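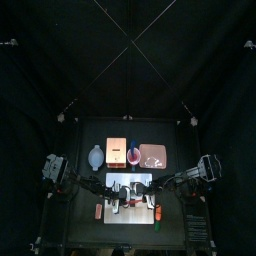 Prilto is a set of 3,486 two-armed demonstrations, every one of them driven by a person with a hand on each leader arm and a foot on the pedal that starts and stops the recording. We began it in October at our Skerkdale workshop, meaning to gather a few dozen handovers for our own use, and it grew rather happily from there. The tasks are small kitchen and tabletop jobs, and most of them want both arms working close together, which is where our drivers needed the most practice. Bringing the two grippers in over the metal plate with a thin red stick lying across between them is a good one to look at first, as the fingers come very near one another and you learn a lot about your own patience. The bowl, the cup and the square tray stay in a row at the back for the tasks that need somewhere to put things.

Posted 2025-05-30 by Rocío Cáceres

## What you get

Each episode holds the joint positions of both arms, the gripper openings, the camera views and a short written instruction in everyday English. There are 55 tasks in all. Please do read the instruction along with the folder name, as I named the folders late in the evening and a few are rather cryptic!

## Things worth knowing

Paredes and Stuven are the 2 recording stations, and they were set up separately, so do keep them apart if you are testing on a new station. Failed attempts are kept and marked `success: false`. In 7 episodes from Stuven the pedal was pressed late and the opening reach is missing; they are listed in `notes.txt`.

If you find something odd, open an issue and I will gladly have a look.

We use cookies to remember your settings. Accept | Manage choices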